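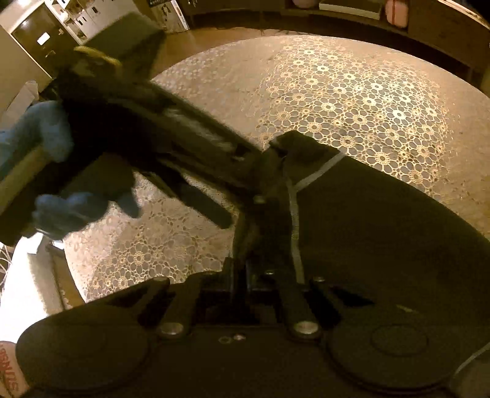 Cloth Club demos — README

Hi! These are the fabric handling demos I put together with the Lakine student robotics club, for our Direck entry. We have 2,301 clips so far, and 2,232 of them made it through my cleanup script (the rest had broken timestamps, sorry!). Each one is a person working with a hand-held gripper, no robot arm needed. 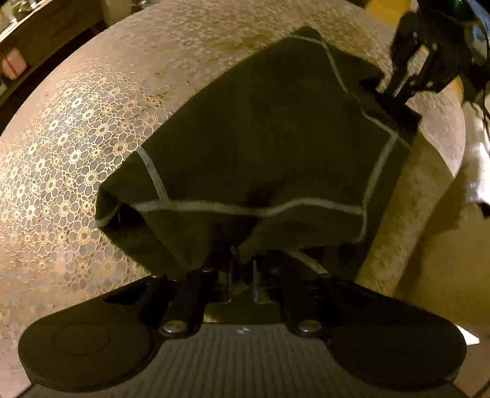 Folders go by session, and each session has a notes.txt with whatever we remembered to write down. Some are great, some just say "dark cloth again" — I'm working on it! If you only want a quick test, grab the brimodby_small folder. It has 200 clips and loads fine on my old laptop.

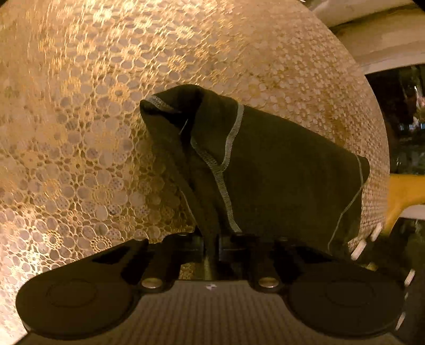
Dark cloth is where our model struggles the most, so please don't filter those clips out. The training code lives in the Vlachou repo, and you'll want the January branch or newer (older ones read the gripper width backwards, which cost me a whole weekend).

Last updated October 2, 2018. Found a bad clip? Open an issue with the clip number and I'll take a look!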